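Notes for talk: Working rules for hand-held gripper sessions in homes
Speaker: Tala Smadi, Astirby
24 May 2018
Slot is 28 minutes plus questions. Keep slides 3 and 4 short if we start late.

Slide 1. Title

Say who I am. I look after session practice at Astirby. Baiba Lepik wrote the first version of these rules and is in the room, so send the hard questions to her.

Say what the talk covers: sorting and packing tasks, done with hand-held grippers, on ordinary tables in ordinary homes. It does not cover fixed arms or anything with a motor in it. Those come under the Mirkier site rules and there is a separate talk in June.

Slide 2. Where the rules came from

We went back over 194 session reports. 70 of them had at least one note from the reviewer that made the session hard to use. Most of those notes were about set-up and very few were about handling. Wrong table height, items swapped halfway through, pads not checked, people putting a gripper down to use their fingers.

The old rule sheet ran to several pages and people did not read it. The new one has 5 rules and fits on one side of paper. Hand copies out now, not at the end.

Slide 3. Rule one: check the tool before the task

Open and close each gripper fully. Look at the pads. If a pad is lifting at a corner or has gone shiny, change it. Look at the pivot pins and make sure none stands proud. Write the check on the sheet before the first task and sign it.

Bastos asked if the check could be done once a day. Our answer is once per session, and again if a gripper is dropped.

Slide 4. Rule two: leave the home as it is

Clear enough table to work on. Leave the rest. Do not change the tablecloth for a plain one, do not move the furniture to tidy the background. We want household surfaces with patterns on them. The exception is anything with a name, address or bank details on it, which goes in a drawer before the start.

Ask before moving anything that belongs to the household. Put it back afterwards.

Slide 5. Rule three: mixed items, mixed packaging

A set should have soft things, stiff things and shiny things in it. Too many early sets were all small cardboard boxes. Cloth bags, wrapped clothing, sponges and hair ties all behave differently between two fingers, and cords are worse than any of them.

Loose cords: note them on the item list. A cord can be lifted along with the wrong item. Do not tuck it away to make the task easier. If it catches, stop, open both grippers, and start that item again.

Clear wrapping: leave it on. Do not tape it flat.

Slide 6. Rule four: two grippers, one item each

Leave the picture up while going through the points.

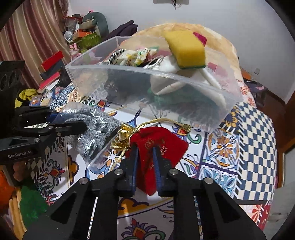
Sorting task on a patterned tablecloth: red drawstring pouch at the near gripper, wrapped knitted item held by the second, clear storage box behind.

Points to make:
Each gripper has its own item. If both are needed on one item, say so on the task card first.
Fingers stay off the items. A hand belongs on the tool.
Keep the two tools from crossing. If the paths must cross, the left one waits.
The box stays put once the task has begun. Gustach had a long run of sessions with the box being nudged nearer after every few items, and the reviewers had to reject the lot.

Pause here for a question or two. Someone usually asks about left-handed operators. The rule is the same and the operator marks it on the sheet.

Slide 7. Rule five: stop and write it down

A dropped item is a normal result. Leave it, finish the movement, then note it. Do not repeat the task until it looks neat and send in only the neat one. Reviewers need both.

Stop at once for a child or pet at the table, a split pad, or a sore wrist. No reason has to be given on the day. The note can be written later.

Slide 8. Still open

Breakages. At present we pay for them, but there is no agreed wording on the consent form.
How long one person should work without a break. Baiba has a draft figure and does not want it quoted yet.
Whether pads should be replaced in pairs. I think yes. Mirkier think no.

Slide 9. Contact and questions

Leave the rule sheet on screen. Collect marked-up copies at the door.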